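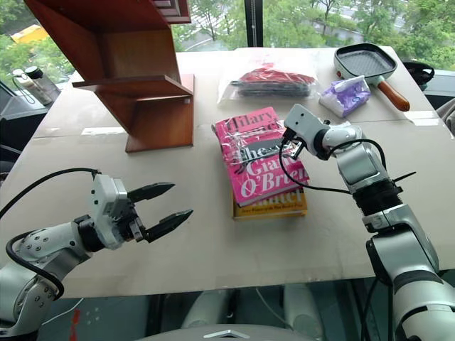

Rostam Pakzad 在群里问我，机器人开放日到底值不值得请半天假去看，他怕又是那种放宣传片、发帆布袋、二十分钟就把人送走的活动。我回了他一长串语音，后来想想干脆整理成这一页，省得每个人都来问一遍（已经有三个人问了！）。

先交代一下：去的是 Plitameo 实验室的开放日，星期三下午，我那一场限30人，要提前在网上登记。我排到的是199号，比较靠后，在楼下等的时候喝掉了两杯很甜的红茶。716室在走廊最里头，门口贴着“请勿大声喧哗”，结果里面最吵的就是我们这群参观的。

上面这张是双臂演示台。两只白色机械臂，右边那只的夹爪闭着，指尖朝下对着一本粉色封面的书，左边那只张着。书是希拉里·曼特尔的《The Giant, O'Brien》，塑封都还在，我站那儿第一反应居然是“这本我还没读过”。下面还压着一本芥末黄封面的，也印着 Mantel。

带我们这一组的是 Gholamreza Tabrizi，讲话快，手势多，问什么都肯答。我问他为什么拿书来练，他说书看着规矩，其实很烦人：薄厚不一样，封面滑，外面要是再包一层塑料膜，反光会让视觉系统犯糊涂。他们内部管这一套整理桌面的任务叫 Mudotier，目标是同一类动作连着做1000次，中间不许人伸手帮忙。我问现在做到多少次了，他笑了笑，说下次开放日再来问。行吧，我记下了。

有位阿姨问能不能买一台回去叠被子。Tabrizi 很认真地跟她讲了布料为什么难，讲了差不多有五分钟，阿姨听完说那她还是自己叠。

还有个小朋友一直想知道两只手会不会打架。我也想知道！答案是软件里会给两边划出各自的活动范围，要交叉的时候得有一边先让。听起来比我们家厨房讲道理多了。

隔壁 Brito 那间我只在门口站了一会儿，人实在太多，挤不进去。听出来的人说是讲远程操作的，可以排队上手试，排了很久。想玩这个的朋友建议一开门就先去那边，再回来看桌面演示。

几条实用的：

- 登记页面要填身份信息，我第一次填错了一位，又重来一遍。
- 楼里没有存包的地方，别背大包。
- 问答环节在最后，别提前溜。我们组有几个人走早了，错过了 Tabrizi 讲夹爪手指怎么换，那段我觉得最好听。
- 出门左转有家 Jolanell，红豆面包还可以，咖啡一般。

Rostam 听完语音回了我一个字：“去。”他下一场的号已经拿到了，回头让他也写两句，我贴在后面。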